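Caderno da oficina, dezembro
Visita com demonstração, entrada escrita no mesmo dia à noite

Escrevo em português porque o Rostam e os colegas de cá também vão ler. Peço desculpa pelos erros, a Aniela corrige depois se tiver paciência.

Saímos às 8h com a carrinha da Bistel e chegámos antes das dez. Fomos quatro: eu, a Aniela Urbańczyk, o Rostam Daneshvar e o Bartosz Adamczyk. Recebeu-nos o Konrad Witkowska, que trabalha na Stolurine na parte de manipulação com dois braços. O grupo completo era de 11 pessoas, contando com os visitantes da Grasell, e por isso ficámos um pouco apertados do lado da porta. Para a próxima vez convém pedir uma sessão só para nós.

O Konrad começou por uma apresentação curta, sem muitos diapositivos. A tarefa do dia era arrumar uma mochila de criança: um braço segura a mochila, o outro traz o objeto. Disse que escolheram a mochila de propósito, porque uma caixa rígida já sabem fazer e não aprendiam mais nada com ela. O tecido muda de forma quando a garra puxa, e a abertura nunca está no mesmo sítio.

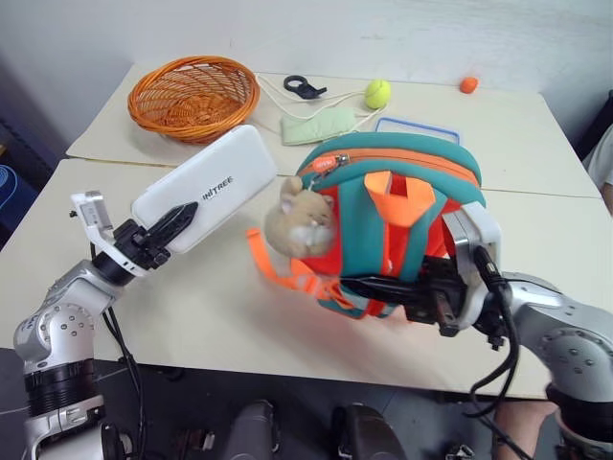

A minha pergunta foi sobre a força de aperto. O Konrad respondeu que usam o mesmo limite para todos os objetos duros e outro, mais baixo, para os moles. O limite é escrito à mão numa tabela, o sistema não o descobre sozinho. Eu esperava uma coisa mais elaborada, mas compreendo: a tabela é fácil de corrigir quando alguma coisa escorrega. O Bartosz ficou contente, porque defende a mesma solução na nossa bancada desde o verão.

Sobre os cabos dos punhos falámos bastante. Na nossa célula passamos tudo por dentro de uma manga e depois custa meia tarde trocar um conector. Eles deixam os cabos pretos pendurados em laço, com folga. É mais feio, mas a substituição é rápida. O Konrad admitiu que já prenderam um laço na beira da mesa e que desde então fazem uma volta lenta com os dois braços antes de cada sessão. Quero copiar esta volta lenta. Não precisamos de material nenhum para isso.

As garras têm dois dedos, pretos, que acabam em ponta. Perguntei se a ponta não estraga o tecido. Resposta: com o desenho anterior sim, com este ainda não viram marcas, mas também não fizeram um ensaio de desgaste a sério. O nosso par de dedos foi torneado e fresado na Sadowski e é mais largo. O Rostam acha que o nosso é melhor para caixas e pior para alças e fechos. Concordo com ele.

Dados que apontei durante a conversa:
- 732 repetições gravadas até agora com a mochila
- objetivo para a primavera: até 4.000
- 2 operadores por turno, um na consola e um junto às mesas
- os objetos são mudados de lugar entre repetições, sem esquema fixo

O último ponto foi discutido. A Aniela perguntou se "sem esquema fixo" não significa, na prática, que cada operador põe as coisas sempre onde lhe dá jeito. O Konrad riu-se e disse que sim, que já repararam nisso: o cesto fica quase sempre à esquerda. Estão a pensar em sortear as posições com um programa pequeno. Ofereci o nosso, que a Dorota Bednarek escreveu para os tabuleiros. Dorota, se leres isto, vou precisar da versão com o ficheiro de configuração separado.

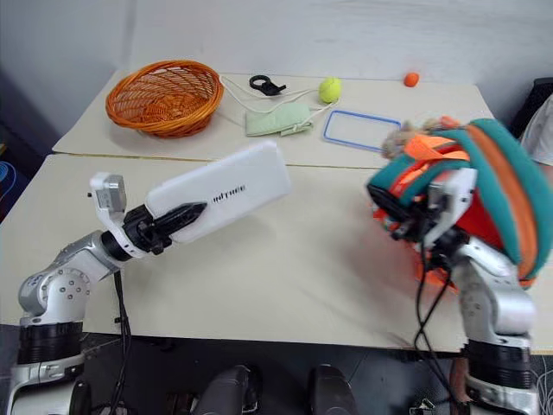
Outra diferença em relação a nós é a segunda mesa. Eles encostam duas, a de trás serve para os objetos e a da frente para o trabalho. Nós temos tudo numa só e o braço passa muitas vezes por cima de coisas de que não precisa. A junta entre os dois tampos preocupava-me, porque um objeto fino pode ficar lá preso. O Konrad disse que acontece pouco, e que nivelam as pernas no início da semana.

O cabo branco em cima da mesa de trás é, para eles, o objeto mais difícil de todos. Por enquanto não entra na tarefa, fica lá como distração. O Rostam quer tentar o mesmo connosco, eu prefiro esperar até termos a mochila estável.

Os visitantes da Grasell perguntaram sobretudo por preços e prazos, e nessa parte tomei poucas notas. Às 12h30 acabou a demonstração e almoçámos na cantina deles (sopa boa, o resto mais ou menos).

Para fazer:
- enviar ao Konrad o programa de sorteio, depois de falar com a Dorota
- volta lenta dos braços antes de cada sessão, o Bartosz escreve o procedimento
- procurar uma segunda mesa com a mesma altura da nossa, medir primeiro, no armazém há uma que parece igual mas abana
- pedir à Stolurine o desenho dos dedos
- comprar uma mochila de criança, com alça em cima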